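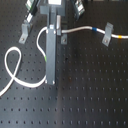 A Board Full of Holes

Robots can be built almost anywhere. Ladan Ghorbani builds hers in a shared workshop in Kulivbridge, where people split the cost of the tools. Her robot arm is called Fang. She started it in October.

Before a robot can do a job, its parts have to stay put. If a part slides even a little, the robot may reach for the wrong spot. So Ladan works on a board covered with rows of holes. It is called a breadboard, but it has nothing to do with bread. The holes have threads inside, like the inside of a nut, and a screw can go into any of them.

Brackets

A bracket is a piece of metal with a bend in it. Many are shaped like the letter L. One side sits flat on the board and a screw holds it down. The other side stands up, so more parts can be joined to it. To move a bracket, you take out the screw and pick another hole.

Cables

Some cables carry electricity. A fiber-optic cable carries light through a very thin strand of glass or plastic. The light can bring messages from one part of a machine to another.

Fiber-optic cable should not be bent sharply. Light can leak out at a tight bend, and the strand can crack. Builders lay it in wide curves and use clamps to hold it up. Colored bands on a cable help people tell one part from another.

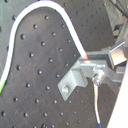 Why don't builders just glue the parts down?
Glue is hard to undo. Builders change their minds a lot, and a part held by a screw can be moved and used again. Ladan has moved one of her brackets 14 times.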